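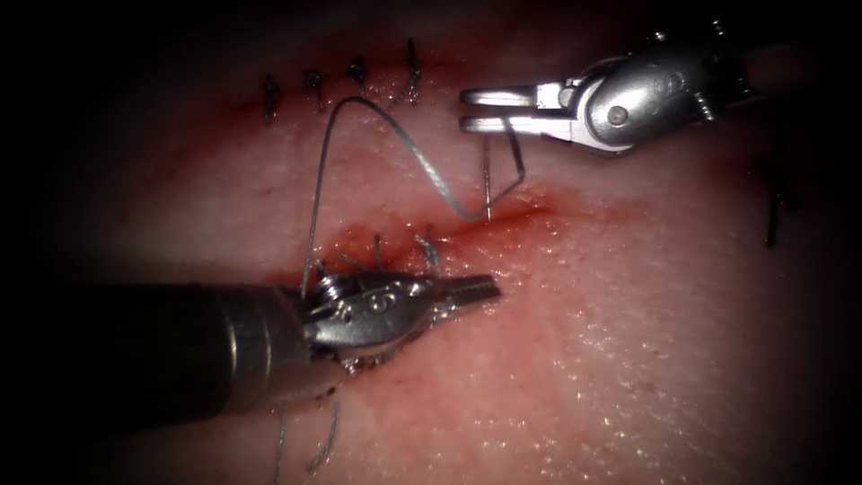
Práctica de sutura con dos instrumentos, taller de robótica quirúrgica Ondemora.

Quiénes somos
Ondemora es el club de robótica quirúrgica de la escuela Prandach. 46 alumnos, 5 equipos, una sala que se nos queda pequeña. Mecánica, programación y mucha sutura.

Qué hacemos
Pasar la aguja de una pinza a otra. Anudar. Cortar. Volver a empezar. Los de primero arrancan con hilo grueso, los demas ya van a por la fila de puntos completa.

En noviembre, liga Grunevar. Categoría sutura, 50 minutos por equipo. El año pasado terceros, este año queremos mas.

Apuntarse
Abierto a todos los cursos, no hace falta experiencia. Formulario en secretaría o en el aula 3891.

Página actualizada: 21 sep 2026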